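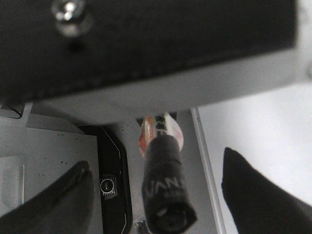

The lead technician at Jundden's test shop in Durnbridge still has the glove she was wearing on Aug 20, 2018. It has a flat crease across the index finger where the robot's gripper closed on it. Her finger was bruised and the nail later came off. She went back to work the next morning.

"I don't want to make it bigger than it was," she said. "I've done worse with a car door. But the hand was supposed to be stopped, and it moved, and I was in it."

We talked in the break room in October, with the cell running on the other side of the wall. She agreed to go over the accident on the condition that her name be left out. Her manager sat in for the first part and then left to take a phone call.

The job that day was a small one. Jundden does handling trials for companies that want to know whether a two-finger gripper can manage soft or floppy things along with hard ones. One of the trials uses whiteboard markers and a cloth sleeve. The robot holds a marker upright, the sleeve goes on or comes off, and the software records whether the marker slipped. The shop had been running it for six weeks.

"Cloth is miserable," she said. "A marker is the same shape every time. The sleeve is never the same shape twice. It rumples, it catches, and if the fingers grab a fold instead of the barrel, the controller thinks it has a good grip when it's really squeezing air and fabric."

That was what had happened a little before lunch. The fingers had closed on a fold. The arm started to pull, the marker tilted, and the force reading went up past the limit. She was standing at the cell with the door open and the speed turned down, which the shop's rules allowed at the time. She pushed the emergency stop.

The arm stopped. The fingers opened partway and stopped too. She reached in with her right hand to straighten the sleeve. A coworker at the desk saw that she had cleared the fault on the pendant and thought she was ready to go on. He released the stop and pressed reset. He did not press start.

"He did what the sheet said," she told me. "Reset isn't supposed to move anything. It brings the power back and then it waits for you. That's what we had both been taught and that's what it had done every time before."

The arm waited. The gripper did not. It closed on her finger and held.

I asked how long she was caught.

"Four seconds. We know because it's in the log. I'd have told you a minute."

She got loose when the coworker hit the stop again and she pulled the two fingers apart by hand. The gripper can be forced open with the power off, although she said it takes more strength than she would like. Her coworker came around the desk and helped. Then they both sat down on the floor.

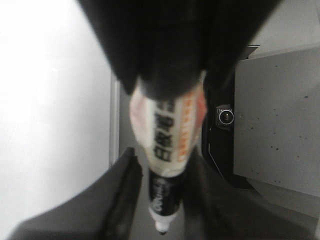

Force was the first thing people asked about, and she thinks it was the wrong place to start. The gripper had been set for the marker, and a hard plastic barrel needs a fair squeeze when it is hanging straight down with the tip toward the floor. The fingers close on the black part of the barrel, below the label, and they have to hold on while somebody or something tugs at the marker. "You can turn the force down until it wouldn't hurt a grape," she said. "Then it drops the marker and you don't have a trial. I wanted to know why it moved at all."

It took the shop eight days to find out. The arm and the gripper came from different suppliers. The arm's controller was made by Darwood, and the gripper was bought through Olatunji, a dealer that also wrote the piece of software that lets the two talk to each other. When the emergency stop was pressed, the Darwood controller cut power to the arm and threw away whatever motion was waiting. The gripper had its own small board and its own power feed. It lost power to the motor, but the board stayed awake, and the last order it had received was still sitting in memory.

That order was to close. The program had been trying to get a better grip on the sleeve, so it had sent open and then close, one right after the other. The stop landed in between. The board had carried out the first half and kept the second.

"So it sat there with one thing left on its list," she said. "The motor power came back and it finished its list."

She was asked several times that week why it had never happened before. Her answer is that it probably had. The stop had been used many times in the trial, but usually the fingers were already closed on something, and a second order to close made no difference anyone could see. She went back through the logs and found two resets where the gripper had moved by a small amount. Neither one had been written up.

"I was on shift for one of them," she said. "I saw it twitch. I thought it was settling. I think about that more than the finger."

Jundden's manager, before his call, had put part of the blame on the shop's own paperwork. The risk assessment had been done for the arm, he said, and the gripper was listed on it as an attachment, on the same line as the camera bracket. The stop circuit had been tested when the cell was built, with the gripper empty and idle. The test was to press the button and see that everything stopped. Testing the reset was not on the form.

The technician was harder on the door rule. At the time, a trained person could work inside the open cell at reduced speed if a second person was at the desk. The reduced speed setting belonged to the arm controller. It did nothing to the fingers, which closed as fast with the door open as they did with it shut.

"We called it slow mode, and everybody in here believed it," she said. "It was slow mode for the arm."

I asked whether she blamed her coworker. She said no before I had finished, and then said that for a day or so she had. They had no fixed words for handing control back and forth. He looked up, saw that the fault was cleared, and took it as a signal. She had cleared it so that the alarm would quit beeping. From the desk, he could see her back and could not see her hand. 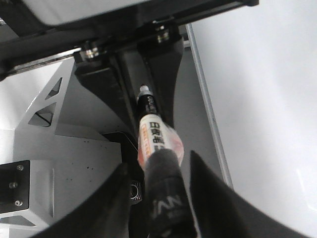 That part was fixed the same afternoon, and it cost nothing. Whoever goes into the cell now takes the reset key along. The person at the desk can stop the robot at any time but cannot bring it back. When the person inside comes out, they say "clear," put the key in themselves, and turn it.

The electrical fix took longer. The gripper's power now runs through the same safety relay as the arm's, board and all, so that a stop shuts off everything past the wrist. This has a drawback that she was careful to explain. With the power off, the fingers do not hold. A marker in the grip may fall when somebody hits the button, and with a marker that is fine. The shop also handles parts for a customer whose pieces are heavy enough to break a toe, and those trials have been on hold while they decide what to do about a gripper that lets go.

"There isn't one answer for that," she said. "If you've got a hand in it, you want it to let go. If it's over your foot, you want it to hang on."

Olatunji sent a software update within the month. After the update, the board clears its memory on any loss of motor power and will not accept an order until it has been told its position is good. The technician tested it herself with a wooden dowel between the fingers. She sent an open and a close together, hit the stop in the middle, and reset. She did this until she was bored and then had somebody else do it. The dowel came through without a mark.

She would still like to see the update go out to everyone who has the same setup, and she isn't sure that it has. Olatunji told the shop it had contacted its customers. She has spoken with one other shop that uses the same gripper, and they had not heard of it. They had a twitch on reset as well. They also thought it was settling.

The marker trial started up again in September with the same sleeve. The trouble with the folds is not solved. The software now checks how wide the fingers are when they stop, and if the gap is too big for a bare barrel or too small for one with cloth around it, the robot backs off and asks for help. It asks a lot. On the day I visited, it asked four times in the hour we were talking, and each time she stopped to listen for the key.

She does not go in with her right hand anymore. She knows that makes no difference to the machine. When the sleeve needs straightening, she uses a pair of long plastic tongs that hang on a hook by the cell door, and the newer staff have picked up the habit from her. She has asked to have the tongs added to the written procedure. The request was in a tray on the manager's desk when I left.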